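Notebook, claims desk, Monday, 9:40 a.m.

Subject: circulating post on the Wostthorpe library closures

The claim under review states that the county shut 52 branch libraries after the Dikolska budget vote. The wording first appeared on a Duluten message board in July and has since been shared with the date removed.

The county's published list gives 52 as the number of branches whose opening hours were changed. Of these, 7 were closed. The remainder lost evening or Saturday hours, and several gained a weekday morning. The post appears to have taken the total from the first page of the list and left out the column headings.

Umali archive search: 90 results, duplicates not yet removed. The earliest copy carries a link to the county list; later copies do not. 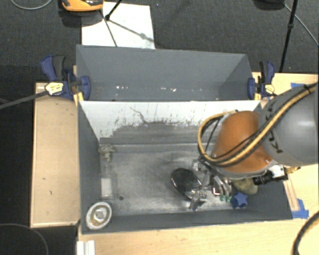
Robot arm and gripper over a gray bin, second bin behind.

Two points remain open. The list does not say whether the closures are permanent, and the county press office has been asked to confirm this in writing. The vote itself also needs checking against the minutes — the post places it before the closures, while the list carries no vote date.

Provisional rating: mostly false. The rating is not to be published until the reply from the press office is attached to the file. Colleagues quoting the figure in the meantime should use "hours changed" and cite the list by page.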